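March 22, 2022 — bench notes, pearl restringing

Back on the knots today. Quick recap for Edin, who missed last week: the Amaral necklace came in with the silk gone gray and stretchy, gaps between the pearls you could slide a fingernail into, and one knot near the clasp down to a couple of hairs. So it's a full restring. I cut it apart this morning over the felt tray and laid everything out on the bead board in order, biggest in the middle, because I've learned the hard way what happens when you tell yourself you'll sort them by eye afterward (you won't, and you'll be at it till dinner).

Washed the pearls in lukewarm water with one drop of the baby shampoo, rinsed, rolled them in a cotton towel. Left them out on the towel while I had lunch. No ultrasonic, please, ever — Edivaldo asked again and the answer is still no.

Thread. I wanted to settle the Drolon vs. silk question once and for all and of course I didn't. What I tried:

- **Silk, size 4, white.** Lovely knots, round and tight, sits right down in the drill hole. Frays at the needle end after a dozen or so passes. Drapes the best by a mile.
- **Drolon, the 40 weight.** Strong, slippery, the knot wants to creep back away from the pearl while you're pulling. I got decent ones by holding the tweezers closed and tightening against the tips. Drapes a little stiff.
- **Drolon doubled.** Too fat for the small end pearls. Wouldn't go through three of them at all, and I'm not reaming a customer's pearls to suit a thread.

Going with silk for the necklace. Drolon might be the thing for bracelets, which get knocked on desks and sinks all day and don't need to hang nicely. Chiharu says she's used it on bracelets since August and only had one come back, and that one had been through a washing machine, so I'm not counting it!

Pre-stretching: hung the silk overnight with a 100 gram weight on the end. It grew more than I'd have guessed. I should have measured before hanging it. Next time, mark both ends with pencil first.

Knotting went slowly until about the tenth one and then my hands remembered. Loop over two fingers, drop the strand through, tweezer tip inside the loop right up against the pearl, close the loop down on the tweezers, slide them out, push with the thumbnail. If the knot lands short, pick it open with the fine awl right away. Once you've pulled the next pearl up against it, that's it, it's staying. I redid four of them. One I left and it's bugging me, it's on the left side about a third of the way up, and if I still see it tomorrow I'll cut back to there.

French wire: we're nearly out of the gold in medium. The last bit in the drawer had been squashed under the Bukell pliers (who put those on top?) and half of it was useless. Cut my two pieces at just under a quarter inch. They slide over the thread and curl around the clasp ring nicely if you go slow, and they kink into garbage if you don't.

Glue is still an open argument. Amândio puts a dot on the last knot. I don't, I run the tail back through three pearls with a knot between each and trim close. His never come undone either, so I've stopped bringing it up, mostly.

To order:

- gold French wire, medium, two packs (part 702 in the old catalog, check it's the same number now)
- silk size 4 and size 5, white and cream
- twisted wire needles, fine, we're down to the bent ones
- a Plokwood bead board for the second bench so I can get mine back

Also, Everaldo wants to know if we can take on his sister's strand, the long rope, and whether it has to be knotted between every pearl. I said yes to the first and yes to the second. He made a face. I told him we'd talk price when I've seen the drill holes.

One more thing on bracelets before I forget it. They need more slack than a necklace does, since they have to bend around a wrist and a tight strand just stands out like a hoop. I close the clasp, lay the bracelet in a circle and see if it relaxes. If the pearls fight each other I've knotted too tight. A little uneven when it's put down is fine by me, I'd take that over stiff.

Pearl bracelet, tray:
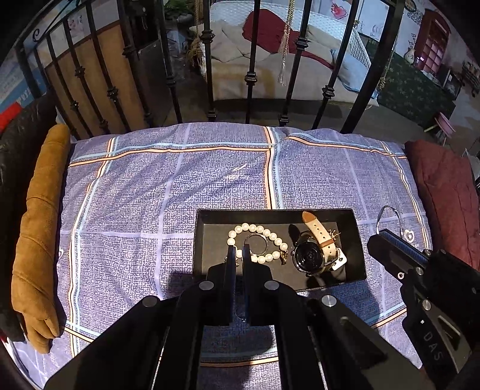
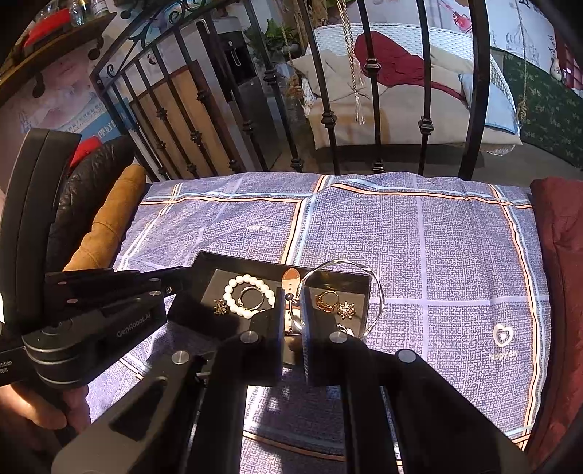
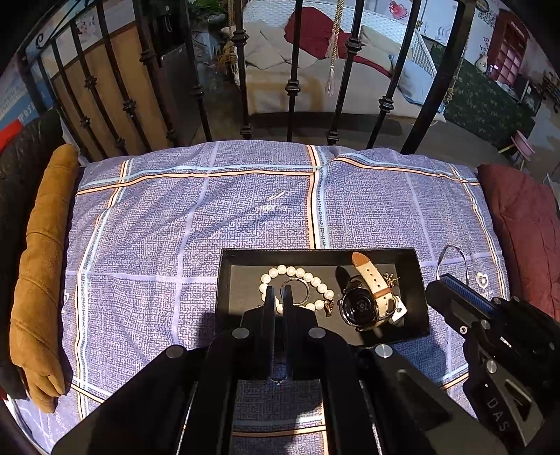 *Photos: Chiharu Nagano*

Tomorrow: finish the right side of the Amaral strand, decide about that knot, and find the good awl, which was in my apron at four o'clock and isn't now. Chiharu has first turn at the lamp bench, so I'll start by the window. Edin, if you're in before me, please leave the bead board exactly where it is. The towel over it is on purpose.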